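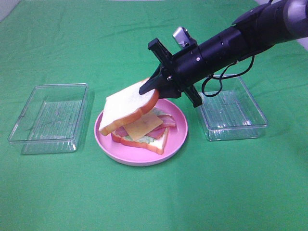

Fig. 1. Bread over the plate, both containers clear. Sandwich task, Olwood bench.

Week 3 handout: House rules for pick-and-place work
February 2021

Read this before your bench session. The Olwood bench has outlived several cohorts of confident people and intends to outlive yours.

Rule 1. Write the start state down before the arm moves. "Usual layout" is not a start state. Say which tray holds which item, and whether each one is flat, leaning or on edge. A slice of bread standing up is a different grasping problem from a slice lying down, and your marker will treat it as one.

Rule 2. Define "done" in a single sentence a stranger could check. "Nice sandwich" has been tried. The December cohort submitted it with a colour-coded rubric.

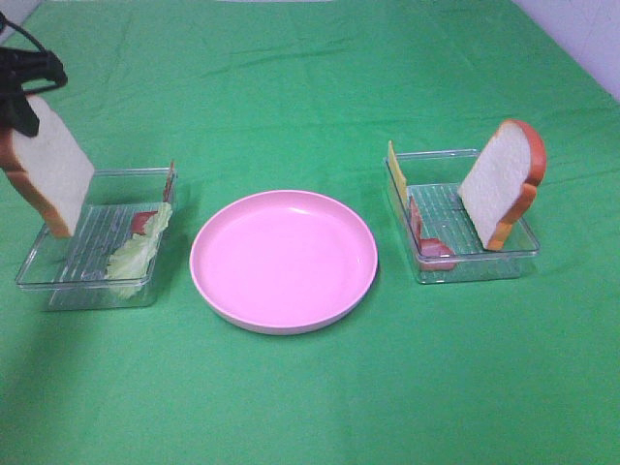
WORKSPACE AND FIXTURES

The plate goes between the trays, with a clear band of cloth on either side. Clear plastic trays are permitted, and your perception code is expected to cope with whatever shows through them. Smooth the cloth if you like -- it will wrinkle again -- but don't re-smooth it partway through a batch and keep the same batch number.

Check cable slack through the full reach of the arm, including the reach you don't plan to use. A loop that clears the tray at one pose may sweep it at the next. Keep your own hands, sleeves and coffee off the cloth while the drives are live. The stop button is for pressing. No marks are lost for it.

Thin, floppy-looking items get their own line in the log. Lettuce in particular: record where the fingertip pinched it and where the lower end was hanging at release height.

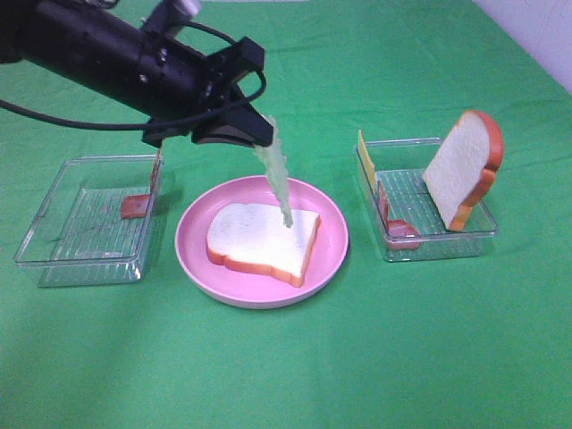 Notes by the Brarnomer teaching group, bench section

Rule 3. Log failures in the same format as successes. A batch of 13 attempts has 13 entries, however embarrassing the middle ones are. If you restart, say so and give the reason.

Rule 4. No quiet nudging. If you straighten a slice by hand, that attempt is marked "assisted", even if it was only a little bit crooked and you were very gentle.

Log sheets go in the Flasberg folder, form 1514, by the end of your session.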